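Chapter 4
Measuring Practice: Do Drawing Hours Count?

Almost every book on learning to draw contains a number. Fill 500 pages, it says, or make 1,000 sketches, and the hand will learn what the head can't teach it. The number is round, the source is missing, and the reader is left to assume that somebody once checked.

This chapter asks whether anybody did. We will look at what is meant by practice in drawing, how people have tried to measure it, and why the results are weaker than the advice built on them. You don't need any statistics beyond the averages used in Chapter 2. You do need some patience, as most of the claims fall apart at the first step, where the writer should say what was counted.

Take the word "sketch." A one-minute pencil note of a street corner is a sketch. So is a four-hour ink study of the same corner with every window put in. A student who makes ten of the first and a student who makes ten of the second have the same score in most practice logs, and it would be strange if they had learned the same thing.

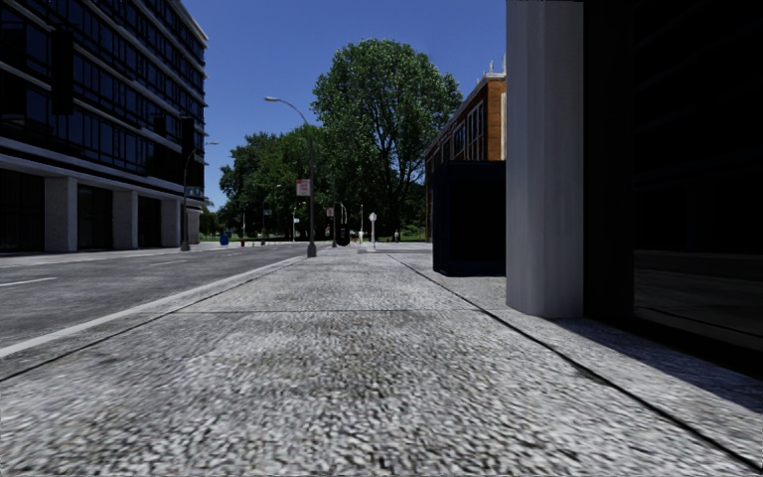 4.1 The Ernen Logs

The best-known set of records used in our own courses comes from the Ernen summer drawing school. Students there kept a log of every drawing they finished outdoors, with the time spent and a grade they gave themselves. By the end of one October the school held 1,294 entries, and its handbook began to say that daily drawing "clearly improves" a student's work.

The logs do show grades going up. But look at who was giving them. Students graded their own pages, they knew what the school hoped to find, and the ones who lost heart stopped filling in the log. If the discouraged leave and the pleased stay, the average will rise even if not one person draws any better than before. We will meet this problem again in Chapter 7 under the name of dropout.

There is a second trouble. The students were also taking lessons. They were shown how to find an eye level, how to block in a shadow, how to leave things out. Any gain could have come from the teaching, from the practice, or from the two together, and the logs have no way to tell them apart.

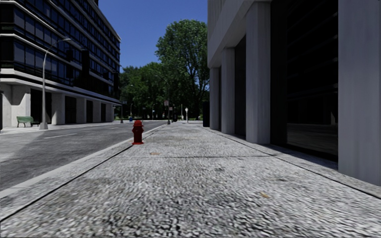

Sonia objects that none of this matters to a person with a pencil. Drawing every day made her better, she says, she has the old sketchbooks to prove it, and she would not trade them for a tidy study.

Her point deserves a fair answer. Old sketchbooks are evidence, and often better evidence than a grade, as another person can look at them. What they can't show is how she would have drawn after the same years with half the pages, or with the same pages and a better teacher. She compares herself with her past. The advice in the books compares her with someone who doesn't exist.

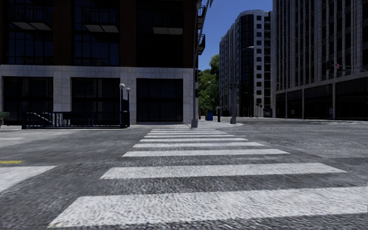

A fairer test would need at least two groups who get the same lessons and differ only in how much they draw between them. It would need judges who don't know which pages came from which group. The Harnex trial, which we take up in section 4.3, tried to do this with 12 students in each group. It is a small trial and we will be hard on it, but it at least asked the right question.

Before reading on, find a practice claim in any drawing book you own and write down three things: what was counted, who did the grading, and what the students were compared with. Keep the note. You will need it for the exercise at the end of section 4.2 - and don't be surprised if two of the three lines are blank.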